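Budgeting for a Humanoid: Notes Before the Second Purchase Request

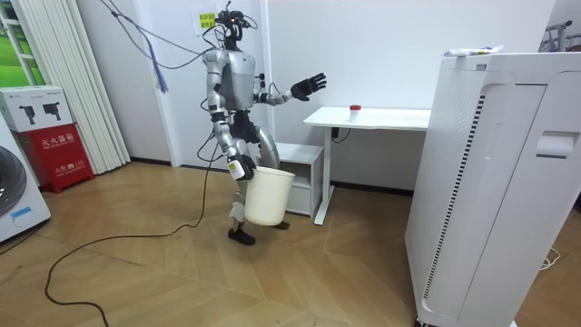

The request that my department will submit in August concerns a second humanoid platform for household task work. I was asked to prepare the budget, having also prepared the one for the first unit, and I have decided to set down my working notes in public. Several readers wrote to me after my earlier post on gripper leasing to ask how such a figure is assembled. What follows reflects my own views and does not bind my employer.

The price of the robot is the easiest line to fill in. A quotation arrives, it is valid for a stated period, and it is copied into the form. The difficulty lies in everything that surrounds the quotation. In our first request, the hands were treated as part of the robot. They were quoted separately by the supplier, as an option with its own warranty term, and we discovered this after the form had been signed. The correction took one month and required a second round of approval. In the present request the hands have their own line, and a further line covers one spare hand.

I would recommend the same practice to any group whose tasks involve lifting and carrying. Carrying a bucket by the rim is a modest task for a person. For a five-fingered hand it places the load on a few small joints, and those joints should be expected to wear. Kalliopi Vidmar, who maintains our equipment, keeps a log of operating hours for each hand, and that log has been of more use to me in planning than any published service interval. Our first hand went back to the supplier after 270 hours. I have therefore budgeted for one service visit per hand in the first year and two in the second.

Cabling deserves more attention than it usually receives. We requested quotations from two integrators, Belach and Kasten. Belach included overhead cable support in its installation price. Kasten did not mention cables at all, and when asked, replied that the customer was expected to provide for them. Neither position is unreasonable, but the two totals could not be compared until the item had been added to one of them. A cable that runs up and away from the robot requires a fixing point. A cable that runs across the floor requires slack, and the slack requires clear floor. Both should be settled before anyone decides where the desks will go.

This brings me to the room. Our work concerns homes, and the test space must resemble one to a reasonable degree. Household goods are inexpensive beside the robot, and for that reason they tend to be left out of the request and purchased later from whatever money remains. I do not consider this sound. A washing machine, an air purifier, a desk, drawers, and cups and buckets in several sizes should appear in the budget as test equipment, with an allowance for breakage. I have set the allowance for small items at $200 per quarter. Last year we exceeded that sum once, owing to cups.

Flooring was the subject of some disagreement. Fatos Radonjić argued for a plain rubber surface, which is cheaper to replace and gentler on the feet of the robot. I argued that a robot intended for homes should walk on the kind of floor that people have in their homes. We have agreed to keep the wooden floor and to reserve $1000 for repairs. Should the reserve be spent before the end of the first year, the question will be reopened.

With regard to software, the request includes one annual license for Rukico, the scheduling and logging package that we already use. The vendor charges by connected robot, so a second unit doubles the fee. I had hoped to negotiate on this point and was unable to do so. Groups that are making a first purchase may wish to ask for the price of the second seat before they commit to the first.

Staff time is the line most likely to be questioned by those who review the request. It is also, in my judgment, the line most often understated. A person must be present whenever the robot is powered. That person cannot do other work of any substance in the meantime, whatever we may have believed when we wrote the first budget. I have calculated operator hours on the basis of two people sharing each session, one attending to the robot and one to the records. Reviewers have asked me whether a single operator would be sufficient. For a short demonstration it may be. For a full afternoon of repeated trials I am not prepared to sign for it.

The following items were absent from our first request and are present in this one:

- One spare hand, with its own warranty term
- Overhead cable support and additional cable length
- Freight insurance in both directions for service returns
- Household test items and a quarterly allowance for breakage
- Floor repair reserve
- Operator training for new staff

A word on leasing. Florico offered us a two-year lease on a comparable platform, and I gave the offer serious consideration. The monthly payment was attractive. The agreement, however, prohibited the lessee from opening the torso or changing the hands, and our program requires both. For a group that intends only to run its own software on an unmodified machine, the lease would be a sensible choice, and I would encourage such a group to ask for the return conditions in writing.

I am still waiting for a revised quotation from Kasten, which has promised to restate its installation price with the cable work included. The contingency line also remains open. Our finance office prefers a fixed percentage and I prefer a named sum tied to named risks. I expect to yield on this, as I did last time, and will post the final table once the request has been filed.

14 comments | 37 shares

Recent posts
Leasing Grippers: What the Contract Leaves Out
A Service Log That People Will Fill In
Comparing Two Quotations That Do Not Match
Freight, Batteries, and Paperwork
Planning a Test Room in a Shared Building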